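### 3.2 Materials and listening conditions

Participants heard the recorded sentences in one of two rooms at the Hallitz site. The first was a carpeted office with the door closed. The second was an open study area where other people were working and talking at a normal level. Each participant completed one block in each room, and the order was switched for half of the group. The sentences came from the Khumalo list, which has 100 items of similar length. We removed 8 items because they used place names that many of our participants would not have known.
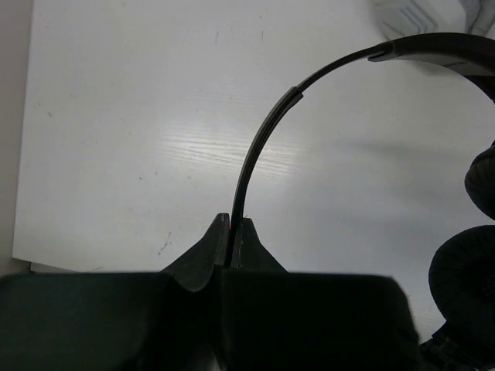

**Figure 2.** Over-ear headset.

Sound level was set once, before the first block, and was not changed after that. Participants were asked to choose the level at which a short practice passage was easy to follow, and the same level was then used in both rooms. We considered a fixed level for all participants but decided against it, as our earlier work with the Didier passages showed large differences in what people found comfortable. All listening was done over headsets of the over-ear kind, with a headband (Figure 2). Participants adjusted the fit themselves and could take the headset off during breaks. Those who wore glasses kept them on.

Each block began with 10 practice sentences, which were not scored. After every test sentence the participant typed what they had heard and pressed a key to go on. There was no time limit for typing. Spelling errors were accepted if the intended word was clear, and missing word endings were marked as wrong. A second scorer marked the typed answers from 8 participants without knowing which room they came from. Where the two scorers disagreed, the stricter mark was kept.

At the end of each block, participants rated how tiring the task had been on the Duvuda effort scale. They gave this rating before leaving the room. Ratings and word scores were analyzed separately, and the results are reported in Sections 4.1 and 4.2.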